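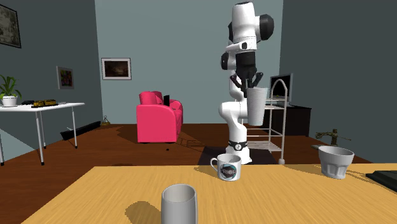

Kourosh Kordestani wrote back after the February session that he couldn't see how a library changes what people will pay for a house. People pay for the kitchen and the school catchment, he said, and the library is just there.

Start with his email. Read it out, leave a gap, then go to slide 2.

**Slide 2: What we're asking**

- Does a branch library within walking distance show up in sale prices?
- If it does, how far out does it reach?
- Are we measuring the library, or the kind of street that gets one?

Say early that the third question is the hard one and that we only get part of the way.

**Slide 3: Trundbridge**

Most of the room won't know the town. Older weatherboard houses near the river, newer brick on the hill, one main street. The council opened the Buka branch in the old grain store and closed the counter at the civic centre the same year. So one neighbourhood gained a library and another lost one, which is useful for us.

Point out Sharifi Street on the map. It comes up again on slide 5.

**Slide 4: The sales**

We used settled sales only. No asking prices, no agent estimates. Some 100 sales fell inside the walking area over the full period. That is a small number and somebody will say so. Agree with them.

Houses and townhouses are in. Flats are out, as there were hardly any and most were in a single building. Sales between family members are out where the title record made that plain.

Walking area means a footpath route, door to door. Don't use the word radius. The river makes a circle meaningless on the south side, where the only crossing is the road bridge.
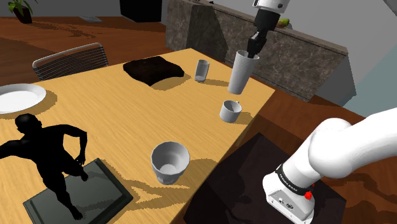 We adjusted for land size, bedrooms, age of the house and whether it had off-street parking. Renovations are the weak spot. A building permit tells you somebody did something, but a new bathroom and a new deck look much the same in the register. We marked a house as renovated if it had a permit in the 5 years before sale and left it at that.

**Slide 5: What came out**

Keep this one slow.

- Near Buka, prices rose a little faster than in the rest of town after opening.
- Most of the difference is in the closest few blocks.
- Around the old civic centre counter, no drop that we could find.

Sharifi Street does a lot of the work here. Three sales on it were well above anything before them. Take those out and the gap shrinks but stays. Show both lines on the chart, with and without.

**Slide 6: Other explanations**

The Pirov bakery moved in across the road while the grain store was still being fitted out. The footpath was widened and the street lighting replaced as part of the same works. A buyer sees all of it at once. We can't pull the library out of that bundle, and I don't think a bigger sample from the same town would help.

Kourosh's point belongs on this slide. Go back to it briefly. He may be right about what buyers say they want. Asking them is a different study.

**Slide 7: For councils**

Don't oversell. Nobody should approve a branch on the strength of this. Higher prices also mean higher rents for the people most likely to use the place, and we have no rental figures yet.

If time is short, skip to the two maps and take questions.

**Likely questions**

Interest rates: same for both parts of town, so they wash out of the comparison.

Data: council will share the sales file on request, addresses removed.

Next: rents, then a second town if we can find one with a clean opening date.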